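Home Forums Events New Posts Search Log In

Open day at the Bronesen lab, Tuesday

nmathew
Went to the Bronesen open day. They had one humanoid doing household chores in a mocked-up room, and a talk upstairs I skipped. The chore on when I got in was tidying trash. Sessions ran up to 52 minutes and you could stay for two.

pennington_5
Was it on a tether? The one Vonex showed in February was, and they didn't mention it on the flyer.

nmathew
Yes, cables from overhead. They didn't hide it.

gearloft
Then I don't see the point of driving out. A tethered robot in a room it knows isn't going to tell you much about a house.

Imani Biwott
I disagree. I care about the hands, and you can judge those with or without a cable. I watched both sessions and asked the staff about grip force. They answered what they could.

gearloft
Hands are fine. Balance is what I'd pay for.

Imani Biwott
It was free.

nmathew
My one decent shot. It has the green bin in one hand and the other hand open over the air purifier, with a small packet lying on top.
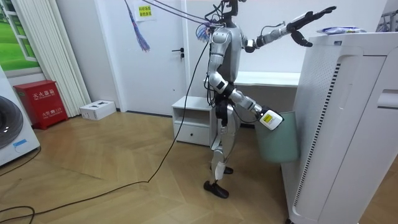 Next open day: what to know

nmathew
Sign up early, the list closes at 300. Park on the Trostonis side and use the rear entrance. Questions are taken between sessions only.

pennington_5
Is the talk worth staying for?

Imani Biwott
If you like slides.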